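## Small packaging in the break areas: what changes in July

Since the switch to single-serve snacks in the Skostura building, the round bins next to the seating have been filling with light film wrappers. The weight is low and the volume is high. A liner that comes down nearly weightless can still look full, and the evening round has been replacing liners that had plenty of room left under the top layer.

Uyên Trịnh went through the collection sheets for the last quarter. The sheets record 2124 liners used across the building, and her note puts most of the early changes down to uncompressed film. Paper cups were the other cause. They have their own stacker in the kitchen now and are left out of what follows. 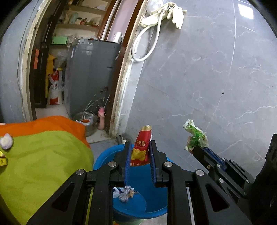

Film wrappers are sorted by material, and the color of the print has no bearing on it. Most snack sleeves are a laminate of plastic film with a thin metallic or coated layer, and our hauler does not accept laminates with clean plastic. They go in general waste. A red 元宝牌 wrapper with its top torn open and a crumpled green and white plastic one get the same treatment when they reach the round blue bin: general waste, no rinsing, no flattening. Clear film with no print and no food residue can go in the film sack by the loading door. If you are unsure, use general waste. A contaminated film sack is rejected whole.

Please follow these points from the start of July:

- Fold long sleeves once before dropping them in. Do not knot them.
- Keep torn-off corners with the wrapper. Loose corners stick to the liner and stay behind when it is lifted.
- Empty sachets of sauce or seasoning go in the kitchen bin, which has the heavier liner.
- Do not press the contents down by hand. The evening round does this with the paddle.

The liners are changing too. The current stock is the 30 liter size, which fits the rim but leaves slack at the base, and scraps collect in the folds. The replacement is cut for a round base. We have ordered 300 as a first batch and will use up the old stock on the second floor before the new ones go there. Fit the new liner with the seam facing the wall and turn 2 inches over the rim. Less than that and it slips when the bin is half full.

Bins with a cracked rim should be reported to Thoa Diệp with the room name. Âu and Misex, the two small meeting rooms, were checked last month and need nothing. The bin outside the Ustar store has been moved to the other side of the door, where the cart can reach it.

Collection times are unchanged. The evening round starts at 6:30 p.m.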